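Looking After the Puma Cell
Speaker notes, Plallthorpe maintenance meeting, December 2018
Corey Goodwin (setup) and Kanyarat Mahawong (upkeep)

Slide 1. Scope

Corey opens. Keep this to the bathroom cell. The Zulus line has its own talk and its own fault log, so park any questions on it until the break.

Puma is the cell where the arms work at a sink with a cloth. Say early that the talk covers the fingers, the cables, the wrist cameras and the fixtures. Path planning is not covered.

Slide 2. Layout

The fixtures are household parts set against a wall. The vanity is the reference for everything else. We teach the front corners of the cabinet first, then the rim of the basin, then the faucet. The mirror cabinet is taught last. It can be off a little without affecting the wipe, but the basin can't. 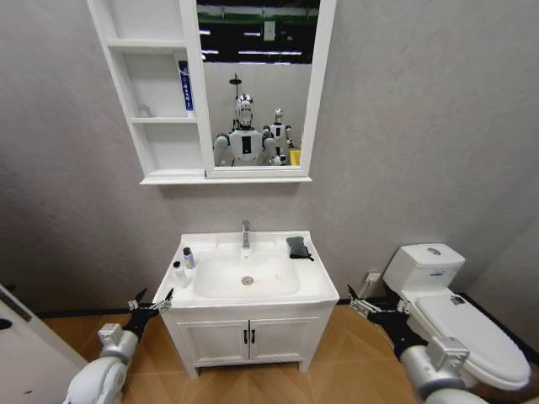 Puma cell from the head camera, arms in front of the vanity. Folded cloth on the right side of the counter.

Point out the cloth position. It goes on the right, folded, before every run. If the fold faces the wrong way the fingers take one layer and the cloth slides out on the first stroke. We lost most of a shift in November to this before anyone looked at the fold.

Point out the mirror. The head camera sees the robots in it. Depth values inside the mirror frame are masked in the cell file. Anyone who moves the cabinet has to redraw the mask.

Slide 3. Contact and wear

Kanyarat takes over. The wipe is the hardest thing we ask of the fingers. The cloth is pinched between the tips and pushed against a curved wall, so the load comes in from the side and goes through the linkage pivots. Check the pivot screws by hand with a hex key. Do not use the power driver. If a screw turns at all, mark it, tighten it and write it in the log with the side (left or right linkage).

Play at the fingertip is measured with the jaw closed on the gauge block. Limit is 3 tenths of a millimeter. Over that, the linkage comes off and goes to the bench.

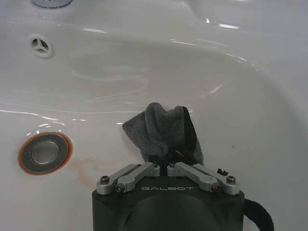 Pressure is the setting people change when they shouldn't. A rust mark by a drain will not come off with more force. Leave the press value where it is and log the mark under fixtures. If the basin needs a real clean, stop the cell, lock it out and do it by hand with Seltonine. Rinse well. Seltonine residue makes the cloth drag and the wrist torque reading climbs, and we then get calls about a bad wrist.

Water is the other item. The housing gets wiped with a dry cloth at the end of each shift, top face first, then along the cable. Follow the cable with your fingers and feel for stiff spots. Any cable that has been soaked is left to dry for 48 hours before it goes back on.

Slide 4. Open-jaw check

Corey again. Run this after any finger work. Drive the wrist to the stored pose left of the faucet, below the open shelf, and open the jaw fully. Hold for 60 seconds. Watch the wrist view for the whole hold.

What to look for: both fingertips in view, facing each other, same height. Plain wall between them. If one tip creeps inward during the hold, the drive is not holding position and the unit comes off. If both tips sit to one side, the camera bracket has moved and the fingers are fine. Look at the bracket before touching the linkages.

The bottles and cans on the shelf can stay where they are for this. Just make sure the fingertips clear the bottom edge of the cabinet by at least 5 centimeters. The trim is easy to chip and the repair paint does not match.

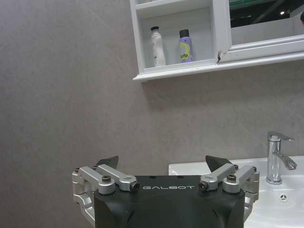

Slide 5. Restart order

Cloth back on the counter. Faucet lever closed. Toilet lid down. Clear the lockout, home the left arm, then the right. Run one dry pass at low speed with no cloth, then one with the cloth.

If the dry pass faults near the rim, reteach the rim only. Do not reteach the cabinet corners.

Slide 6. Open items

Spare fingertips are on order. Kanyarat has the part list. The log sheet needs a column for the cable check. Corey will send the new cell file once the mirror mask is redrawn.

Take questions. Leave slide 4 up during questions.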